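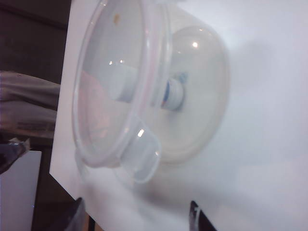 Clip-lid tub, bottle inside. The Drilik's least favorite chore.

Week two with the Drilik arm. Quick notes, more in November maybe. Bought it for kitchen stuff: lids, tubs, putting things away. Can it do chores yet? Sort of. Dry sponge, fine. Mugs, mostly fine. Clear plastic it hates, grip slides off and it tries agian from the same angle.
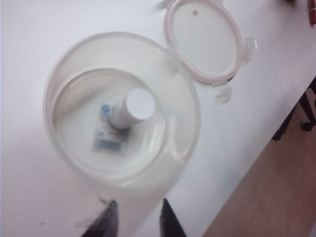
Small bottles go better, if they're standing up. Lying down, forget it. Slow too, up to 70 seconds for one lid. Setup was easy, app is ugly, fan is loud. For 400 I'd wait for the next one. Three stars, becuase my kid loves it.

Danica Lazarević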